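Weekend help wanted for my silk flower studio in Prerbridge

Hi, I'm Nadine Hakim, and I make and rent out artificial flower arrangements under the name Wikau.

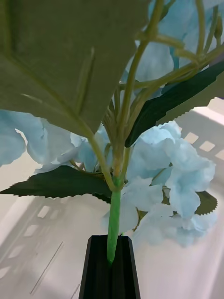 I'm looking for one person to help me through the fall wedding rush, starting in October. You'd be unpacking stems, fluffing petals, pairing colors and putting centerpieces together at a big table with me and Maysoun Semaan, who has been doing this even longer than I have! Couples keep asking for blue this year, so expect plenty of pale hydrangea types like these, with dark toothed leaves to set them off and a broad grayish-olive one when a piece needs something quieter. I love that mix and I could talk about it all morning (I probably will).

You don't need florist training. You do need patient hands, a decent eye for color and no big objection to glue on your sleeves. We have 173 centerpieces booked for the season, and every one gets checked, dusted and reshaped before it goes out the door – that part can be slow, so bring headphones if you like.

Shifts start at 9 a.m. and run six hours, with lunch on me. There's some lifting, mostly boxes of vases. Pay is hourly and we'll talk about it when you visit.

To apply, drop by the studio or send me a short note with a photo of anything you've made – a wreath, a quilt, a cake, whatever. If I'm out on a delivery, ask for Maysoun.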